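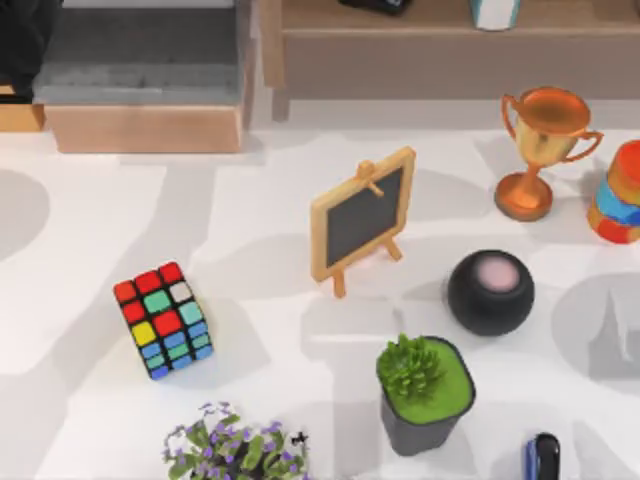 4 Preparing a mixed-goods scene for shift review

4.1 Who does this work

Before the Tavow cell is allowed to handle a new mix of goods on the packing floor, the mix is built and run in Holora as a simulated table. At most sites the review is done by packing staff, on paid time, at the review desk. It takes the place of the older trial method, in which a packer stood beside the cell and cleared stoppages by hand.

The change moves hours from the line to the desk. A site with two packing benches should plan for one reviewer per shift and should show the desk as a position on the roster. Do not add review to a full bench load. At the Andreadis site it was first run that way, and reviews were left until the end of the shift and done badly.

Reviewers do not need to know how to program. They do need to know the goods: which items roll, which ones are gripped by the rim, which ones come back broken.

4.2 Before you start

You will need:

- a Holora login with the Reviewer role (the Packer role can view scenes but cannot pass or hold them)
- the goods list for the mix, signed by the shift lead
- the hold log, paper or screen

CAUTION: A scene that passes review is released to the cell at the next changeover. Do not pass a scene to clear the queue. If you are interrupted, press Hold.

4.3 Opening and checking the scene

1. Log in and choose Scenes, then Mixed goods, then Table view. The list opens with the oldest unreviewed scene at the top.

2. Open the scene. Wait until the shadows have been drawn before you judge any position. An item can seem to float until its shadow is there.

3. Read the goods list against the table, one item at a time. Start with the items that are fully in view. In the household mix these include the Rubik's cube, the small chalkboard easel, the trophy cup, the black smart speaker and the potted succulent.

4. Check the items that run over the border of the view. In the same mix these are the banded cylinder at the right and, along the bottom, the plant with small purple flowers and the blue-and-black item. Mark each one Partial. A partial item is not a fault and should not be held.

5. Leave out anything standing on the furniture along the back. The dark item and the cup on the cabinet top are background and are not on the goods list.

NOTE: Shadows from things outside the view also fall on the table. The large round ones near the sides are part of the lighting. Reviewers new to the desk often log them as spills or stains. If you have done so, delete the entry and carry on.

6. Check the gaps. There should be open table between neighbouring items in the household mix. If two items touch, press Hold and enter code G.

7. Check the awkward items against your own experience of handling them. The easel leans back on thin legs, and the trophy has two handles and a narrow stem. If you would not pick up an item the way the planned grasp shows, write down how you would do it. Plain words are fine. "By the frame, not the leg" is a complete note.

8. Switch to the second view and repeat steps 3 to 6. Some items will show more or less of themselves. An item marked Partial in one view stays Partial for the scene.

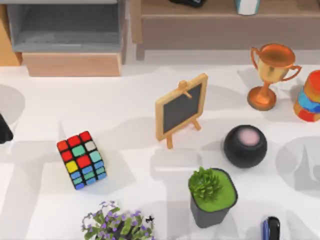 4.4 Passing or holding

1. If every item on the goods list is accounted for and you agree with the planned grasps, press Pass.

2. If anything is in doubt, press Hold and choose a code:

G — gap too small or items touching
M — item missing from the table
X — item present but not on the goods list
P — planned grasp looks wrong to a packer
L — lighting makes the item hard to judge

3. Add a note for every code P. Notes are optional for the others.

4. Go to the next scene. The hold is sent to the cell technician, who must answer it before the scene can be shown again.

CAUTION: Technicians cannot overrule a code P hold on their own. The reviewer and the technician both sign it off. If they do not agree, the mix stays on the manual bench until the shift lead has watched a packer handle the item.

4.5 Batch size and breaks

A standard batch is 200 scenes. A full mix is 2,000 scenes, and no one reviewer should be given all of it. Split the mix across shifts so that packers from each shift see part of it.

Set the break reminder to 50 scenes. Attention drops before the reviewer notices it, and scenes built from the same goods begin to look alike. The reminder can be set lower by the reviewer. It cannot be set higher or turned off from the review desk.

Holora records the time taken for each scene. The figure is used to find scenes that are slow to load. Sites must not use it to rate staff, and the supervisor report does not show it. Bleddyn Ellis wrote this rule for the Kusta site after packers there asked what the clock in the corner was for. It now applies to every site on the current release.

4.6 Changes on the bench

Once a mix is released, the packing bench will receive fewer of the regular items and more of the ones the cell has refused. Expect the following in the first weeks:

- Refused goods arrive in clumps. Keep a second tote at the bench.
- The bench count will fall. Reset the daily target before the first shift, and tell staff the new figure in person.
- Lifting is reduced, but reaching and turning are not. Check bench height again after the change.
- Packers who have reviewed the mix will often know why an item was refused. Give them access to the refusal screen.

Rotate people between desk and bench at the mid-shift break. A full shift at the desk is allowed only at the reviewer's own request.

NOTE: Bench staffing should not be reduced on the basis of review results. A pass means only that the scene is fit to be released. It does not measure how the cell will perform with the real goods.

4.7 Records

Scene records are kept until the store reaches 3,000 entries, after which the oldest passed scenes are moved to the archive. Held scenes are never moved while the hold is open.

Print the hold log each Wednesday and leave a copy at the bench. Questions about hold codes go to the site contact — for Andreadis and Kusta this is Orestis Tzavaras.

Related sections
3 Roles and logins
5 Answering a hold (technicians)
6 Refusal screen at the packing bench
9 Bench height and layout checks
Release notes, September

Tavow Cell and Holora Review Desk: Site Guide | Contact your site support desk | © Tavow | Back to top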